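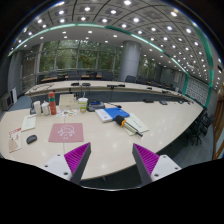 Taking minutes that people will read

Quick version, written between meetings. Works for a parish board, a club, a small office. Puldale residents group uses it more or less as is.

Before the meeting

Get the agenda the night before. Type the headings into a blank page, leave gaps. Last meeting's action list goes at the top.

Sit where you can hear the chair. Next to is best. Opposite is OK.

Names down first, with initials. Use the initials from then on. Late arrivals, put the time.

During

Don't write down what everyone says. Decisions, actions, money. If there was a real argument, one line each side.

Motions word for word. Stop people if you have to. "Can you say that again for the minutes" is a perfectly normal thing to ask, and the chair will usualy back you up.

Figures: read them back out loud. We once had the Trustley quote for the roof down as 783 when it was 699, took 2 meetings to straighten out.

Every action gets a name and a date. No name, no action. "The group will look into it" means it's dead.

Lost the thread? Put a star in the margin and keep going. Ask at the break.

After

Type up same day. Tommorow you won't be able to read your own stars.

One page if you can, two tops. Action list on its own at the end so it can be torn off or pasted into an email.

Draft to the chair only. Fix what's wrong, ignore requests to make someone sound better. Then out to everybody, marked DRAFT until approved at the next one.

Paper copy in the binder, signed. Keep the notes until approval, then bin them.

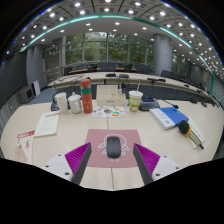
Hsieh wrote in to say initials are a pain when two people share them, and that full surnames save trouble in the long run. Fair point. Surnames then, if you've got a clash.

Last updated December 2003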